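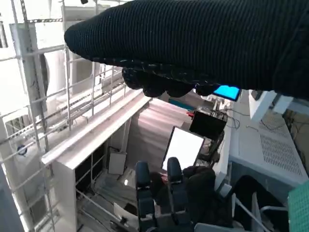 White wire racking beside the long cabinet, Gradport stores.

Open shelving suits a store that is checked often. At Gradport, Enda Gilmartin set the shelf pitch at 86 mm and left the wire bare, so labels can be read from either side. Closed cabinets take the stock that marks easily. Each bay is rated for 614 kg, spread evenly over eight shelves. The feet were levelled in February and have needed two adjustments.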